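Talpur Bedroom Furniture Set: README

Version 3

Contents
1. Scope
2. Items
3. Room layout
4. Files
5. Labels
6. Known problems
7. Terms of use

1. Scope

Talpur is a collection of images and short text notes on small bedroom and study furniture: nightstands, desks, drawers and the small objects people put on or in them. It holds 1,909 images. The set was put together by the Hurkamier group for work on furniture state, meaning whether a drawer is open or closed, whether a surface is clear or occupied, and how much floor is left between pieces.

The set does not cover beds, wardrobes or wall shelving. Those are in Lakirberg, which uses the same label names but a different folder structure. Do not merge the two without renaming the folders first.

2. Items

Nightstand. White, with a flat square top and one drawer. The drawer front is white and has a small dark knob at its center. The drawer interior is shallow, with pale gray walls and floor. Deep objects should not be assigned to this drawer in task notes.

Desk. White top on a white metal leg frame. The corners of the top are rounded. Height settings were not logged. Users who need the height of the top relative to the nightstand should estimate it per image.

Small objects. Fruit, cups, boxes, stationery. Each object is listed in objects.csv with a color and a size class (S, M or L). Real and imitation fruit share one class and are not told apart in the labels.

3. Room layout

Layout 16 is the reference layout. The nightstand goes against the plain wall with its back edge close to the baseboard, and the drawer opens away from the wall. The desk stands beside it, near enough that its leg frame overlaps the nightstand in some views. Flooring is light wood throughout the layout.

The other layouts are variations on this one. The nightstand is turned, moved along the wall, or swapped to the opposite side of the desk. Distances are given in layouts.csv in centimeters, measured from the baseboard to the nearest edge of each piece.

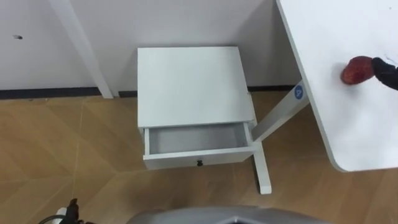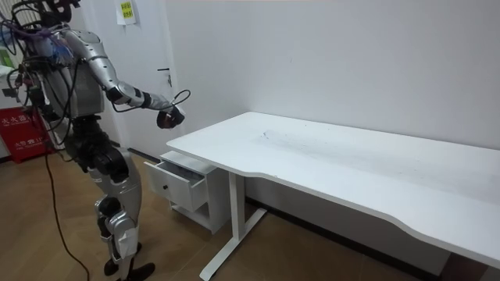 Figure 1. Layout 16. First image: nightstand, drawer partly open, top clear. Second image: desk, top clear, gray scuff marks near the middle.

4. Files

images/ One subfolder per layout, numbered without leading zeros.
notes/ One plain text file per image, same base name as the image.
objects.csv Object list with color and size class.
layouts.csv Positions of furniture, by layout.
labels.csv One row per image, all label fields.
CHANGES Differences from earlier versions.

Text files are UTF-8 with Unix line endings. The notes are one to four sentences long and were written by hand. Spelling has been checked, style has not.

5. Labels

drawer_state takes one of four values: closed, partial, open, not_visible. Use partial for any drawer that is out of its housing but not at the end of its travel. If the end of travel cannot be judged from the view, the value is also partial.

drawer_content is empty, occupied or not_visible. A closed drawer is always not_visible, even when an earlier image in the same folder shows what is inside.

surface_state is given separately for the nightstand and the desk. An object counts as on a surface only if it is touching it. Objects held above a surface are labeled held and do not change the surface value. Marks and scuffs are not objects.

floor_clear is yes or no, and refers to the floor directly in front of the drawer, to a depth of one full drawer length.

A sample of 100 images was labeled twice. Most of the disagreements were between partial and open, and these were settled in favor of partial.

6. Known problems

White furniture against an off-white wall gives low contrast. Automatic edge detection often loses the back edge of the nightstand top. The dark knob and the black baseboard are more reliable reference points.

In steep views from above, the nightstand top hides part of the drawer. Drawer travel is underestimated in these views by most simple methods.

The scuffs on the desk are present in many images and should not be used to identify a layout. Smudges were left as they were between sessions.

Color values in objects.csv are plain names (red, green, yellow) and were assigned by eye. No color chart was used.

7. Terms of use

Images and notes may be used for research and teaching. Redistribution of the full set requires written permission from Luvau, which hosts the files. Short excerpts with credit are allowed. Corrections to labels can be sent through the Luvau download page and should include the layout number and the image base name.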